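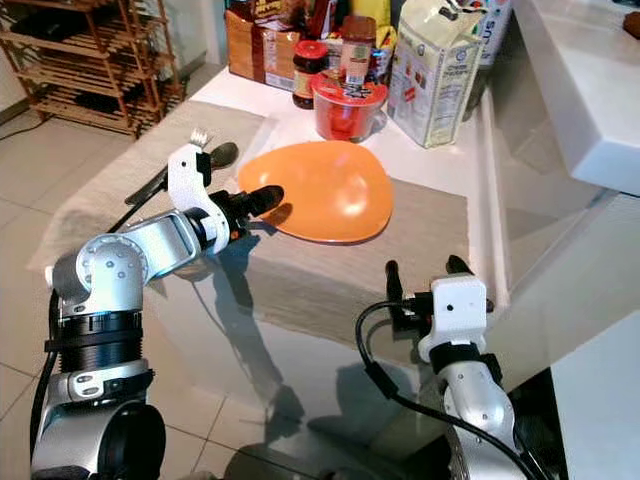

Product Review: Flistness Everyday Tableware, Orange (Plate and Bowl)
Residential Furnishings Review Series, Milberg Housing Services
Reviewed by Catalina Barrientos and Arnel Navarro

Summary of findings

The Flistness Everyday plate and bowl are suitable for use in furnished apartments and shared kitchens. Both pieces are light, stack well and clean easily in a standard dishwasher. The plate shows knife marks sooner than the ceramic plate it would replace, and neither piece should be used in the microwave. Milberg Housing Services recommends purchase for short-stay units. For units leased for one year or longer, the existing ceramic ware should be kept until it is due for replacement.

Background

Milberg furnishes each short-stay apartment with a basic kitchen package: tableware, flatware, cups, one set of cookware and a fabric placemat for each seat. The tableware in the package has been white ceramic since the program began. In the last inventory period, housing staff replaced 286 ceramic plates that were chipped, cracked or missing. Ronaldo Barbosa, who manages the furnishings inventory, asked that plastic alternatives be tested before the next order was placed in March.

Three product lines were considered on paper. Two were set aside on price. Flistness tableware, supplied through Skoltudberg, was the only line tested in apartments. It is sold in several colors, and orange was chosen for the trial to make the pieces easy to tell apart from tableware belonging to residents. In shared kitchens, where cupboards are used by several households, this has some practical value at move-out inspection.

Description of the product

The plate is a shallow dish with a slightly raised rim and a glossy finish. The center is flat enough to cut food on and the rim is high enough to hold a moderate amount of sauce. The bowl is wide and open at the top, and it is meant for cereal, soup and side dishes. It holds 378 milliliters when filled to the rim, so a comfortable serving is somewhat less than that. Residents who eat soup as a main meal found the bowl small.

The color is strong and is the same on both pieces. Against a white counter or a plain table it is easily seen, and residents with low vision commented favorably on this point. It is less well suited to a formal table. One resident described it as picnic ware, and the reviewers do not disagree.
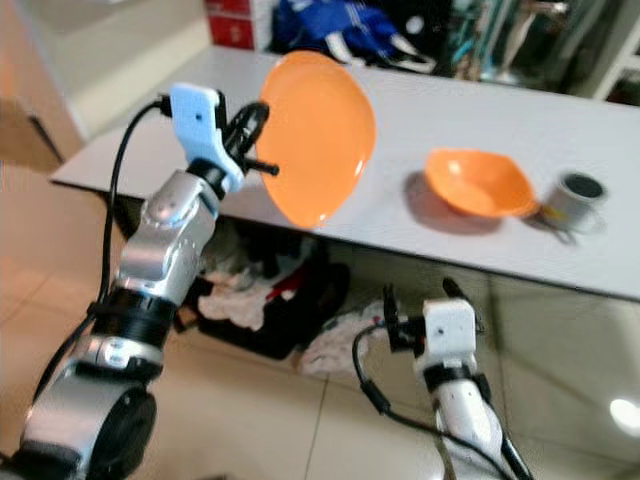 Flistness plate and bowl in orange. The metal cup is not part of the set.

Method

The tableware was placed in furnished apartments and in two shared kitchens. Residents were told that they could use it as they would use any other dishes. No special instructions were given beyond the care label supplied by the manufacturer. Housing staff inspected the pieces at each scheduled turnover and recorded scratches, stains, warping and loss. A short questionnaire was left in each unit.

A separate set was kept in the staff kitchen and washed daily. Li-hua Yang supervised this part of the review and kept the written log. The staff set was used at lunch from Monday onward through the whole trial period and received rougher treatment than the sets in the apartments, including metal flatware at every meal.

Handling and stability

The plate can be lifted comfortably with one hand, by the rim, even when the fingers are wet. Several residents mentioned its light weight as the main benefit. The same quality is a drawback at the table, where an empty plate slides on a smooth surface if it is bumped. On a woven placemat the sliding stops almost entirely. The reviewers suggest that the placemats already included in the kitchen package be kept for this purpose, and that units furnished without placemats receive them along with the new plates.

The bowl is steadier than the plate. It stands level and did not tip in ordinary use. A tall spoon left in an empty bowl will sometimes pull it to one side, and light soup bowls of any make tend to behave in this way.

Cleaning

Washing results were good. Grease came off in a normal dishwasher cycle and by hand with ordinary detergent. Dried egg required soaking. Tomato sauce left no mark that could be seen on the orange surface, although a lighter color in the same line may perform differently and was not tested. Turmeric left a faint cast on one bowl in the staff kitchen. It faded over the following washes and was no longer visible by the final inspection.

Plastic does not dry as completely as ceramic at the end of a dishwasher cycle. Water collects in the foot ring of the bowl in particular. Residents who stacked the pieces directly from the machine reported water between the plates, and a drying rack or a dish towel is needed. The care sheet left in each apartment should mention this.

Wear

Knife marks were present on most plates by the second inspection. They are shallow and can be felt with a fingernail. Under a ceiling light they dull the gloss in the center of the plate while the rim remains bright. Ms. Yang considers this a matter of appearance only. The reviewers accept that view for the length of the trial and will look again after a full year of use.

No plate or bowl cracked. Two plates were slightly warped after being placed on the lower rack, close to the heating element. The label calls for the upper rack, and the plate fits there only if the rack is set to its lower position. In older machines with a fixed rack, the plate does not fit upright and must be washed by hand. This affects mainly the units in the Wyss building, and those units should be left out of the first order.

Storage

A stack of plates takes up less height than the same number of ceramic plates. The bowls nest closely. When pressed together wet they can stick, and a twist is enough to separate them. Both pieces fit the standard cupboard shelf with the door closed, and they can also be left on an open counter beside dry goods without crowding the work area.

Resident comments

Comments were largely positive. Families with small children were the most satisfied group and several asked to keep the set. Residents staying alone for work were neutral. The most frequent complaint concerned the microwave. The label prohibits microwave use, the symbol is small, and at least one resident heated leftovers on a plate before noticing it. Thaís Xavier, who handles resident services, has asked for a separate notice on the microwave door in every unit where the tableware is supplied. The reviewers support this request and regard it as a condition of purchase.

A smaller number of residents disliked the sound and feel of a metal knife on plastic. Where a resident prefers ceramic, the front office can exchange the set on request at no charge.

Cost and supply

The proposed first order is 676 plates and the same number of bowls, to be delivered by Skoltudberg in two shipments. Mr. Barbosa estimates that the order will come to $2,793 before tax at the quantity price. Single replacement pieces are available in the same orange, although the supplier does not promise that the shade will match from one production run to the next. The trial pieces came from one run and matched well.

Recommendation

Approved for short-stay units with adjustable dishwasher racks, subject to the microwave notice and the revised care sheet. Approved for shared kitchens on the same terms. Not recommended at present for long-lease units or for the Wyss building.

Questions about this review may be directed to Mr. Navarro at the furnishings desk.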